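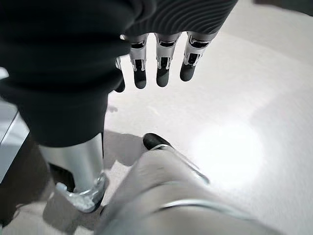

Can a hand with rubber fingertips open a drawer on its own cart?
It can if the thumb comes in low and the fingers stay relaxed – we were squeezing far too hard in February.

September 2025, Hnatiuk lab, student project notebook

Grip force down to 30 and I'm thrilled with how gentle it looks! Svitlana's new finger timing is in.
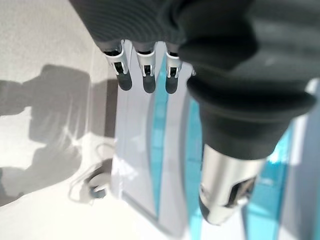 Drawer task
Ognjen wants the vials first, then the boxes. I'd go for the boxes, they're easier to see from the head camera.

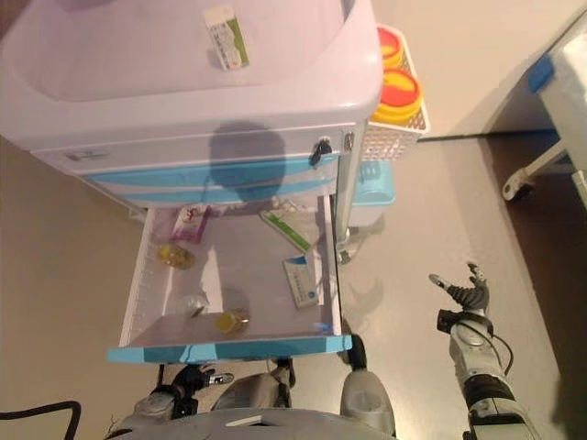 The yellow vials are my favourite target all the same – great colour against the white. Next: rerun 417 at 70 per cent speed.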